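Hilstead Reading Room – Seating and Side Furniture

This gallery records the seating in the corner of the reading room at Hilstead. Bent Lauritsen compiled the notes during the April furniture check, and Rhydian Prydderch corrected them against the purchase ledger. Catalog numbers follow the Sirnville system. The corner group is listed under 3,091, with the armchairs and side table entered as one lot.

Seat pads are held level over the chair and lowered straight down, so that the edges do not fold under. Pads go on after the upholstery has been brushed.
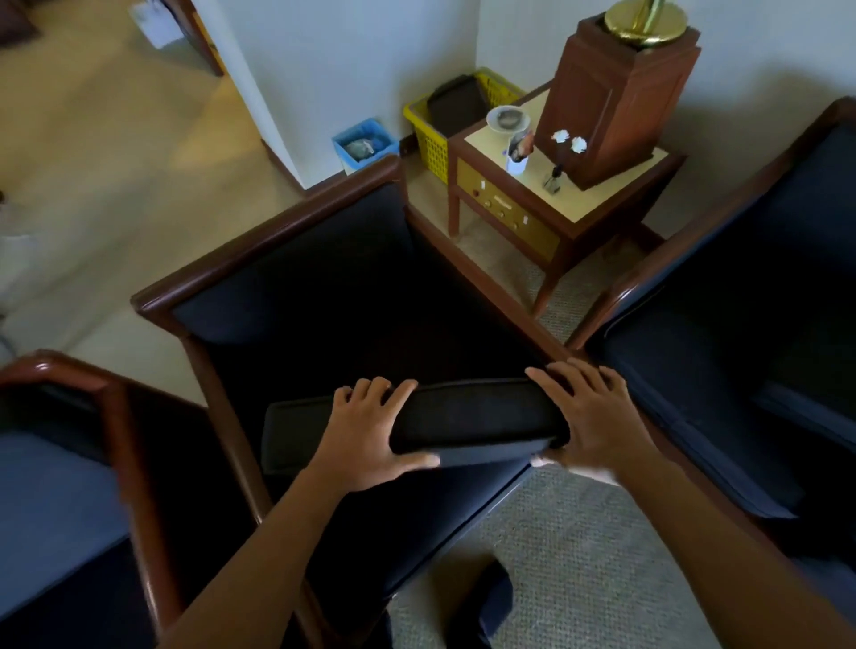
Page last changed: Monday, October 9, 2023

3,091 – Armchair with flat black seat cushion, rounded corners, light padding. Navy blue upholstery on seat and back. Dark reddish-brown wooden frame, polished, with a curved top rail. A second chair of the same style stands to the right.

3,091, side table – Small, square, on tapered and splayed legs. Pale top with a dark wood border, mustard-yellow drawer panel. The boxy wooden piece on top is entered separately under Clullero.

Notes on care: brush the navy fabric along the weave, using the soft attachment only. Wipe arms and top rails with a barely damp cloth and dry at once. No spray polish near the fabric – it leaves a ring. Felt glides are not needed on the carpet but should be fitted before any chair goes to the Rønning room, where the floor is bare.

Replacement pads are kept on shelf 11, lower bay. Corrections to the catalog entries go to Bent Lauritsen, with the lot number in the subject line.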